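tundau-wipe: README and data card

Status: working, not finished
Last edited: Wednesday, January 14, 2026

1. Summary

This repository holds the build files, capture scripts and data index for Tundau, a two-handed gripper set made in the Dotora shared workshop. The set is used by one person at a time. The first data collected with it is wiping: locker doors, platform edges, cabinet fronts. The cloth is held in a gripper for the whole episode.

Contents:

hardware/ printable parts, fastener list, wiring sheet
calib/ lens and marker calibration, one folder per gripper
capture/ recorder, clock sync, file checker
index/ episode table and task labels
tools/ trimming, preview, export

Episode files are stored separately. See section 6.

2. Hardware

Each side has a gripper, a wide-angle camera, a marker cube and a cable. There is also a head camera, recorded on the same clock. Left and right prints are mirrored and the screws do not swap between them. The left housing was reprinted in December after the thread inserts pulled out; use the files marked r6 and ignore anything older.

The cube faces have to be flat and matte. Glossy label stock gave bad corners under the workshop lights. Print the codes at 100 percent scale and measure one before gluing. If the measured edge is off, fix the value in calib/cube.yaml and leave the print alone.

Cable strain relief is the weak point. The clip in the files holds, but it has to be closed before the cable is plugged in. With the clip open, a pull on the cable goes straight to the camera board.
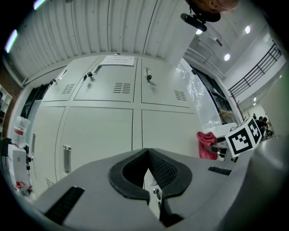
Lens calibration is done per gripper and must be repeated whenever the camera is unscrewed. The model is a fisheye with four distortion terms, and the fit is poor in the outer ring of the image, so the tools mask that ring by default. Straight doors make a quick check on a new calibration: in raw video the light-gray locker cabinet bulges toward the camera, and after undistortion the seam between its two lower doors should come out as a straight line. If it still bows, redo the calibration before recording anything. The mask can be turned off with --no-ring, but marker detections out there should not be used for pose.

3. Recording

Start the recorder first, then the grippers, then the head camera. The order matters only for clock sync, which takes its zero from the first stream it sees.

rec start --set wipe --hands 2
rec mark
rec stop

Use rec mark at the start of each episode. An episode runs from picking up the cloth to putting it down. Discard any episode in which the cloth was adjusted with bare fingers. Drops are kept and labeled.

Keep both cubes in view of the head camera where possible. Reaching up high is fine; crossing the wrists is not, as one cube then hides the other and the tracker can swap sides.

4. Labels

Each episode has a task, a surface and a result. Labels are entered by hand after the session with tools/label.py.

task: wipe, fold, place
surface: locker, platform, cabinet, other
result: done, partial, dropped, void

Result describes the motion only. No attempt is made to judge how clean the surface is. An episode is done if the cloth covered the area named in the note and stayed in the jaws.

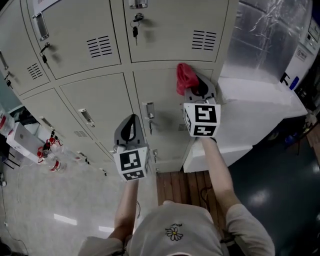
The hand field records which gripper held the cloth at the start. If the cloth changes hands, the field does not change and the handover flag is set. Episodes with the flag set are split out in the export under the name Nadine, which is also the name of the branch with the handover trimmer. That branch has not been merged.

5. Known problems

Clock drift between the head stream and the gripper streams shows up in long sessions. Restart the recorder between sets. The file checker reports drift but does not correct it.

Pose jumps occur when a cube face is nearly edge-on to the head camera. The smoothing in Tang, our tracking script, covers short gaps only. Longer gaps are written as missing and should be left that way.

Folded cloth is hard to segment. No masks are provided.

Gripper opening is logged as a raw value. Conversion to millimeters is in calib/jaw.csv and differs between the left and right sides.

6. Data

Episodes in index: 3,477
Episodes marked void: 160
Streams per episode: head, left, right
Formats: MP4 for video, CSV for pose and jaw opening

Void episodes remain in the index so that the numbering does not shift. The export skips them unless --all is given.

All episodes come from one workshop, and most of the surfaces are painted metal. Expect poor transfer to wood or glass. There is no fixed test split. If you make one, split by session, as neighboring episodes share lighting and door positions.

7. To do

Merge Nadine
Replace the cable clip with a captive one
Add jaw temperature to the log
Write the assembly notes for the right side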